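Home | Modules | Timetable | Workshop Handouts | Reading | Contact

Workshop Practice 1
Handout 3: Handling and inspecting cylindrical rubber parts

Module tutor: Krisztina Mészáros
Bench sessions: Damián Ledesma, Titilayo Obi

Read this before the May bench sessions. It covers picking up, holding, checking and putting down solid and hollow rubber parts with a round section. Cutting and bonding are in Handout 4. You will need a steel rule, a soft pencil, a clean cotton cloth and the record sheet from the back of your workbook.

1. The bench

Clear the bench before you fetch the part. Lay the pale boards flat and push them together so that the join is closed. A gap will catch the end of a cylinder when you stand it up, and grit collects in it. Wipe both boards with a dry cloth. Do not use solvent on them.

Keep the near board for the work and the far board for tools. In the last assessment a good many marks were lost by people who had a rule, a pencil and a cup of tea all on the near board and then had nowhere to set the part down.

Small blocks may stay on the near board if you expect to use them. Put them where your hand will not knock them when you turn the part.

2. Picking up

Rubber is heavier than it looks and it bends. A long part lifted by one end will droop, and a droop puts strain on any groove or moulded edge. Use both hands. One hand goes low and takes the weight. The other goes nearer the middle and steadies it.

Do not squeeze. A soft grade will take a thumb mark that can stay for several minutes, and if you measure across it in that time your reading will be low. If you find a mark, note it on the sheet and measure somewhere else.

3. Holding upright

Most of the checks are done with the part standing more or less on end. Keep the low hand around the bottom portion with the fingers curled in from the side, and bring the second hand in from the opposite side just under the middle. The two grips should be close together. If they are far apart you will tend to push one against the other and bow the part without noticing.
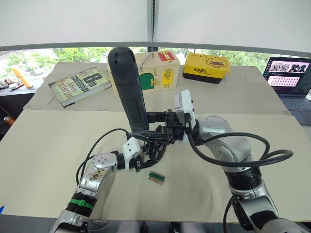 A slight lean does no harm while you look over the surface. For measuring length, bring the part properly upright or lay it down along the rule. Ledesma prefers it laid down and Obi prefers it upright. Either is accepted in the assessment, but write down which you used.

4. What to look for

Start at the top end. A rounded end should be even all the way round, with no flat spot and no flash left from the mould. Run a fingertip over it as well as looking, as flash on black rubber is easy to miss under the strip lights.

Next, follow any groove along its full length. A shallow groove should keep the same width and depth. Common faults are:

- a step where two halves of a mould did not line up
- a thin skin of rubber across part of the groove
- small tears at the groove edge, usually near one end
- dirt packed into the bottom

Clean out dirt with the cloth over a fingernail. Do not scrape with the rule. If there is a tear, stop, mark the place in pencil on the record sheet and put the part in the reject tray.

Turn the part a little at a time and check the rest of the surface in strips. Shift one hand at a time so that the part is always held. Bloom (a greyish film) is not a fault at this stage. Wipe a small patch and carry on.

5. Putting down

Lower the bottom end to the board first, then let the top down with the second hand. A round part will roll, so set a block against it on the side nearest you before you let go. Check that the block is sitting flat.

Parts going back into store are laid in a single layer, groove upwards. Do not stack them, even for the length of a break.

6. Worked case: the Serrano sleeves

Karla Tovar brought this one to us from the stores at Comstead. A delivery of 400 grooved sleeves had been passed on a check of the ends only. On fitting, some would not seat. The groove had a skin across it a short way down, out of sight of anyone looking from the end. The full delivery was checked again by hand, along the groove, which took two people around 3 days.

The order following was for 2,000, and the check sheet was changed before it arrived. The groove now has its own line on the form, above the line for the ends. Your record sheet uses the same layout.

7. For the bench session

Each pair will be given one part and one record sheet. One person handles, the other writes, then swap and repeat with a fresh sheet. Do not copy the first set of readings across. Small differences between the two are expected and we will go through them at the end of the session.

Bring the completed sheets with both names on. Wenceslao Orozco has spare workbooks in the store room until 4 pm.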